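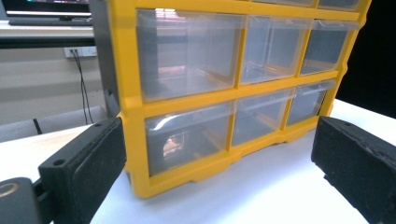
Whether a machine can do a chore depends less on how hard the chore is for a person than on how much of it stays the same from one time to the next. A dishwasher succeeds because the racks, the water and the door are always where the designer put them. Putting small parts away is a different sort of work. A yellow organizer with clear drawers looks regular enough, three drawers to a row, yet each drawer has to be opened by a thin lip at the top of its front, and the clear plastic throws back the room lights so that it is hard to tell what is inside. In the bottom row, one drawer holds a small beige object that shows only as a blur. A person would pull the drawer open and look. A machine must find the lip, take hold of it, pull straight, and stop before the drawer leaves the frame.

This chapter asks which chores of this kind machines can do now, which they can do with help, and which they can't yet do at a reasonable cost. We use two settings throughout. The first is the Stevine repair shop, where the stockroom holds 423 kinds of fasteners and fittings. The second is the Fairclough apartments, where the Histumance trial covered laundry, dishes and tidying over one winter.

## 7.1 What counts as doing a chore

A demonstration shows that a task is possible. It doesn't show how often the task fails, or who steps in when it does. At Stevine, the test was to fetch a named part and close the drawer again. The machine made 700 attempts and needed a person's help in 173 of them. Most of the trouble came at the drawer itself: the grip slipped off the lip, or the drawer came out crooked and jammed.

For this reason we treat a chore as done only when three conditions are met:

- the item ends up where it belongs;
- nothing else has been disturbed or damaged;
- no person had to step in.

The third condition is often left out of published results. Under the looser rule used in the Woseck survey, a run still counts if a worker frees a stuck drawer, provided the delay is under 10 minutes. Readers should check which rule applies before comparing any two success rates in this chapter.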